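Supper Club Assistant, Sosatora Community Kitchen, Irnthorpe

Posted 05/11/2023

We're looking for someone who loves feeding people! Sosatora runs a shared supper three nights a week in the old chapel hall on Serik Street, and our tables keep filling up. We sat down to 28 suppers in our first month and served 700 last month, so we could really use another pair of hands.

You'd work 10 hours a week, mostly late afternoons and evenings. You'll chop vegetables, lay the long tables, greet people at the door (many come alone, and a friendly hello goes a long way) and help wash up afterward. Everyone on the team takes a turn at choosing the soup, and we do get pretty excited about soup.
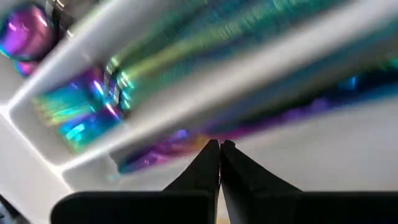

You don't need restaurant experience. If you've cooked for a big family or a church potluck, we'd love to hear about it. You do need to be 18 or over and fine with being on your feet. A food handler's card is a plus, and we'll pay for the course if you don't have one yet.

The job is paid hourly and runs through the end of March, with a good chance of carrying on after that. Supper is included every shift, and leftovers go home with whoever wants them.

To apply, drop a short note at the Sosatora front desk telling us about a meal you like to make. Come by and eat with us first if you'd like!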